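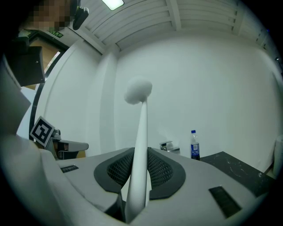 Fig. 8.1. Une tige blanche à embout duveteux, tenue droite devant un mur clair.

Chapitre 8
Le cabinet de toilette et son entretien

Il y a des pièces que l'on traverse dix fois par jour sans jamais les regarder vraiment, et le cabinet de toilette est sans doute la première d'entre elles. On y entre mal réveillé, on en ressort pressé, et l'on serait bien en peine, le soir venu, de dire où l'on a laissé le gobelet ou de quelle couleur était le bouchon de la bouteille. Vous avez étudié au chapitre précédent les chambres et la literie ; nous allons maintenant passer un bon moment, vous et moi, autour d'un simple lavabo, et j'espère vous convaincre qu'il mérite bien les pages que nous lui consacrons.

Patricio Villalba, qui a longtemps formé les équipes d'étage de l'hôtel Tresine, commençait toujours son cours par les petits outils : le plumeau, le goupillon, la brosse étroite, le bâtonnet à bout de coton. Il les faisait passer de main en main (cela prenait du temps, et il y tenait !) avant de laisser quiconque ouvrir un robinet. Nous garderons cet ordre. Un embout souple au bout d'une longue tige va chercher la poussière là où le chiffon ne passe pas, derrière un pied de robinet ou dans l'angle d'une grille d'aération, à condition de le manier sans appuyer.

Vient ensuite le plan de travail. Les petits objets ont une fâcheuse tendance à s'y aligner tout seuls, contre le mur, et l'on finit par nettoyer autour d'eux. Prenez l'habitude de tout déplacer d'un seul côté, d'essuyer la moitié libérée, puis de recommencer de l'autre. Sur une surface sombre, éclairée par le plafond, placez-vous de biais pour repérer les traces.

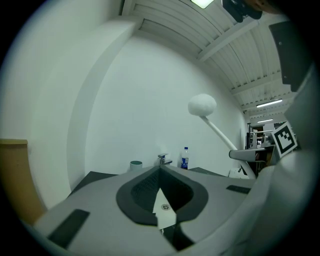 8.1 Le plan, la vasque et le robinet

Un plan en marbre noir veiné de blanc est fort beau, mais il demande des égards. Le calcaire s'y voit, le vinaigre l'attaque, et il faut donc s'en tenir à une eau tiède légèrement savonneuse, suivie d'un rinçage et d'un séchage soigneux. La vasque blanche encastrée par-dessous est plus accommodante : on peut y insister davantage, surtout à la jonction avec la pierre et au pourtour de la bonde chromée. 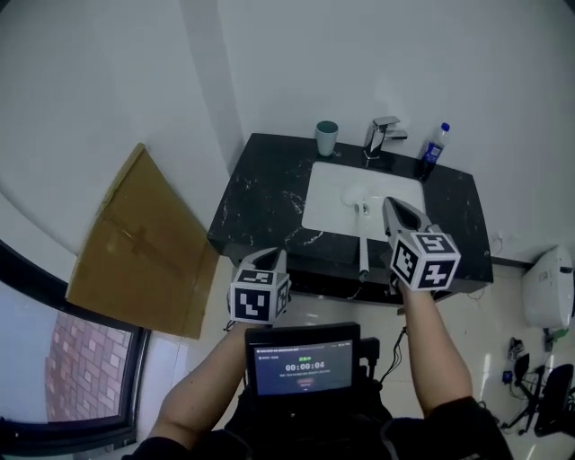

Quant au robinet, on le garde pour la fin, et on le frotte avec un linge sec et doux, du bec vers la base. Remettez alors en place le gobelet d'un côté, la bouteille de l'autre, en essuyant le dessous de chacun. Pensez aussi à vous baisser pour jeter un coup d'œil au tuyau d'évacuation, que l'on oublie si volontiers. Nous reviendrons sur les joints et les siphons à la section 8.2, avec les exercices pratiques.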